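Redley Community Help > Sports and Leisure > Soccer

Can a player on two yellows from the league play in a cup tie?

Asked 2018-09-22

My son plays center back for Skosar in the Sunday amateur league and I help out with the team sheet. He was sent off last weekend against Imarari for a second yellow, 10 minutes from the end, when we were a goal up (we drew in the end). Our next match is a county cup tie, away, and then we are back to the league the week after.

The manager says the ban is for the league only, so he can play in the cup and sit out the league game. One of the other parents says it is always the next match, whatever it is. The league handbook has a page on discipline but it only talks about fines and where to send the form. I have been through it twice.

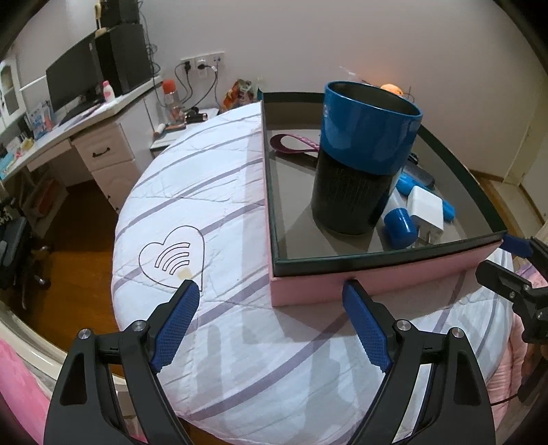 The referee did not say anything after the match except that his report would go in that night. We have not had a letter or an email yet. If we play him and we are wrong, do we lose the tie, or is it just a fine? We are already short at the back. Our other center half, Väisänen, is out until March with his knee, so this matters more than it usually would.

3 answers

Answer 1 (marked as most helpful)

Look at who runs the discipline, not who runs the league. In a lot of amateur soccer the league only keeps the table and the fixtures. The county body gets the referee's report, and it decides which matches the ban covers. Where I am, a sending-off for two yellows is one match, and it is served in the same type of competition you were sent off in. A few miles away, in the next county, it is the next match of any kind. So your manager and the other parent could both be right, depending on where they learned it.

What to do:

Email the county discipline secretary today. Give the player's full name, his registration number and the date of the match, and ask which fixture the ban applies to.

Read the cup rules as well as the league handbook. They are normally a separate document. Ours has suspensions under rule 33, near the back.

Keep the reply and take a printed copy to the match.

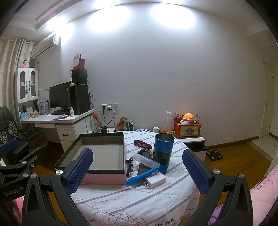 Posted by: fullback_retired
Role: Club secretary, Sunday league, Redley area

On your last question, playing a suspended player is serious in a cup. In a league you might be docked points or fined. In a cup the usual result is that you are out and the other team goes through, even if you won 6-0 and he only came on as a sub. I have seen it happen to a club that waited for a letter that had gone to an old address. The letter was sent on time, so the appeal went nowhere.

If you don't have an answer by kickoff, leave him out. But don't assume that missing the cup tie serves the ban. If the answer comes back as league only, he still has to miss the league game — annoying, but it's better than the other way around.

Answer 2

Its next game. Always has been. We had a lad sent off in the league and he missed the cup semi. Manager should know this.

Answer 3

The second answer was true for our league until they changed it a couple of seasons ago, so please check. Also find out whether his first yellow counts toward his season total. In our league it doesn't when it becomes part of a red, but the club was still charged the admin fee for the dismissal. And if he turns out for another team on Saturdays, ask about that too, as some bans cover both days.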